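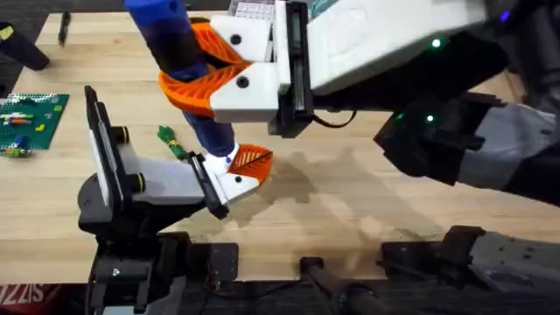 Blue toy figure held at an angle over the Piso top, white foot end down.

Worktops > Piso > Gallery

Search this site Go

Piso Worktop: Surface Gallery

The Piso is a butcher-block table top supplied by Moradi for workrooms and bench use. The unit on this page is in the Mameo room at Grerton. It was installed in August and is used for handling small objects, mostly toys and light plastic parts. Length is 166 cm. The catalog number is 395. The pictures cover the surface in use with two of the objects from the Grerton set. Captions give the object first, then notes on the surface.

Object 1: toy figure

Main colors are bright blue for the upper section and navy blue for the lower body, with a black band just under the bright blue. The lower body ends in a white tip shaped like a foot. The figure is held at an angle, as though being handed over or steadied, and the top behind it shows the strip pattern at normal working distance.

Surface: light tan strips, tightly jointed. The strip direction is not critical for this kind of work. Users who need a reference line can take one from any joint, but should check it against the front edge first. Joints follow the length of the board, and the front edge is trimmed after glue-up.

Contrast with saturated colors is good. Blue and navy both separate well from the tan. White parts separate less well under strong overhead light, and a matte dark mat can be placed under them if needed. The mat should be smaller than the working area so that objects can still be slid off onto wood.

Object 2: perforated disk

Flat, round, lime green, dotted with small holes. The disk rests directly on the wood and is being approached from above, with an orange ribbed fingertip at the disk. Flat parts are the harder case on any hard top. There is little edge to get under, and a smooth board gives no help in tilting the part up. The usual methods are to press and slide to the table edge, or to pinch across the full diameter where the opening allows it. Holes can serve as a grip feature only when the tip is narrow enough to enter them.

Surface: plain light wood with no mat. Lime green reads clearly against it. Parts of this type should be set down flat and not dropped on edge, as repeated edge impact leaves short curved dents in the softer strips.

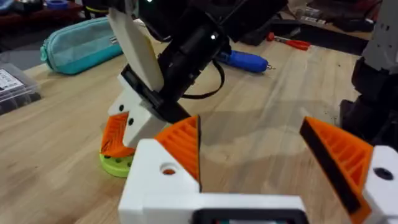 Notes on the top

Cleaning. Wipe along the strips with a damp cloth and dry at once. Do not leave water standing on the joints. Adhesive residue from tape comes off with a plastic scraper held low.

Oiling. The Grerton top is oiled every eight weeks. Apply a thin coat, wait 22 minutes, and remove the excess with a lint-free cloth. Leave overnight before placing light-colored parts on it. At Grerton this is done on a Tuesday after the room closes.

Fixings. Clamps and base plates can be mounted at the table edge. Put a flat pad between the clamp jaw and the wood. Bolts through the top need a washer on both faces, and the hole should be sealed with the same oil before assembly.

Movement. Some change in width across the strips is normal between seasons. Length is stable for practical purposes. If fixed positions matter, measure them again after the heating has been turned on for the winter.

Related: Piso edge trim, Piso leg set, Moradi bench oil.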